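Ferkari Teach Kit, two-arm version

With the Ferkari kit the operator shows a task to the robot by remote control. You move two small leader arms, and the robot arms repeat your motion with a delay of 40 ms. Each demonstration is saved when you press the foot pedal - no programming is necessary.

Reaching for a push button or a small drawer knob is a good first exercise for new operators.

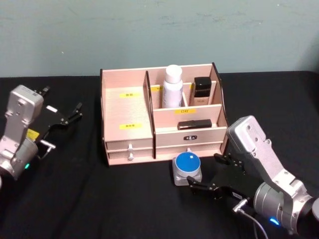
Cables of 5 m are included. Delivery from Stinthorpe. For prices, please write to Mechthild Zwahlen.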